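29 December 2021
By Mylene Tan

Skundby changes rules for plastic tubs

Households in Skundby can put clear plastic food containers in the mixed recycling bin from the new year, the waste contractor Norðdahl has confirmed. Tubs and trays previously had to be taken to the depot.

The change follows a trial on 103 streets which began in October. Containers must be empty and rinsed. Lids go in separately.

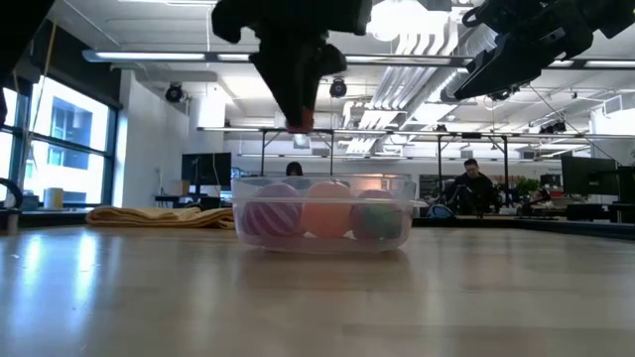 What is still excluded

Black trays, film and expanded polystyrene remain general waste. Tubs reused for storing toys, balls or craft items are accepted once emptied, provided no tape or glue is left on them. The size limit is 30 cm on the longest side.

Nima Talebi, operations manager at Norðdahl, said the sorting line had been recalibrated for thinner plastics. Collection days do not change. Replacement bins cost 15 euros.

Related items
Depot opening hours over the holiday
Glass bank moved to Zuklow car park
Garden waste: winter timetable

Contact the newsdesk | Copyright 2021 | Back to top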